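Before You Sign for a New Phone System

Our office in Wusville got another pitch last month, this time for Rurix, a hosted phone service sold through a reseller called Brata. The brochure says it will cut our bill by 40 percent. It doesn't say 40 percent of what.

We asked. The figure leaves out handsets, number transfers and the setup fee, and it assumes a five-year term. Leave in year two and you pay out the rest. Members with fewer than 10 lines also land on a different price sheet — one that wasn't in the packet.

Then there's call quality. The rep kept saying "crystal clear" and had no test results to show us. Ask for a week's trial on your own internet connection, during your busiest hours, with everybody on the phone at once. If they won't give you one, I'd take that as your answer.

Reliability is the other soft spot. The Bíró building went up in 1911 and its copper lines still carry a dial tone when the power is out. A hosted phone won't do that without battery backup for the router and the handsets, and the backup was listed under "optional extras." Elevator phones and alarm lines need their own conversation, in writing.

I'm not telling anyone to stay put. Some of you are overpaying badly. But get the full price over the full term on one page before you compare anything.

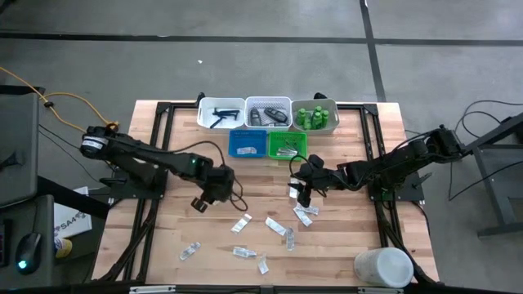 Two black arms over a wooden tabletop. 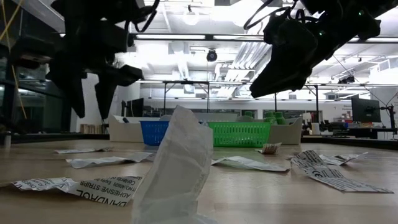 Also This Month: Directory Updates

Send changes to your extension or fax number by noon on the last working day of the month. Old listings stay in until we hear from you.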